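Blog > Automação > Testes

Chegou na quarta o kit de picking que eu namorava desde junho, e já aviso que este post vai sair comprido, porque passei três noites seguidas mexendo nele. É o Kilau, da Uvitz: software de preensão, biblioteca de trajetórias e um módulo de calibração que conversa com o controlador do braço. A garra e o robô ficam por conta de quem compra, o que para mim foi ótimo.

A instalação levou 28 minutos, contando o café. O assistente pede os limites da caixa, a altura do fundo e a abertura máxima da garra, e depois disso já dá para mandar o primeiro ciclo. Eu esperava uma tarde inteira de planilha e parâmetro obscuro! O manual em português tem uns trechos esquisitos (traduziram "approach" de três jeitos diferentes), mas se entende.

O que mais me empolgou foi o modo de objetos misturados. Em vez de cadastrar peça por peça, a gente joga coisas variadas na caixa e deixa o programa propor as pegadas.
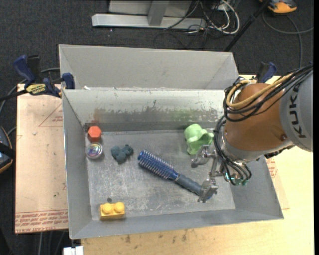 Rodei 300 ciclos nesse modo, sempre em velocidade reduzida, e o registro fica todo salvo: ponto de pegada, força, tempo, motivo da falha quando há falha. Dá para filtrar por tipo de objeto e repetir só os casos ruins — foi aí que perdi o sono, porque vicia. Peça comprida com cabo fino ainda dá trabalho quando fica na diagonal, e canto de caixa continua sendo canto de caixa. Para isso existe o plugin Ornen, vendido à parte, que planeja a aproximação perto das paredes. Ainda não testei.

Do que não gostei: a licença básica guarda só 2.000 registros e depois começa a apagar os antigos sem perguntar. Exportem tudo antes! O suporte da Wibisono, que revende por aqui, respondeu no mesmo dia e prometeu um aviso na próxima versão.

No próximo post eu ponho os gráficos de tempo por ciclo e o arquivo de configuração que acabei usando. Quem já tiver o Ornen rodando, me conta nos comentários como ficou a pegada junto da parede.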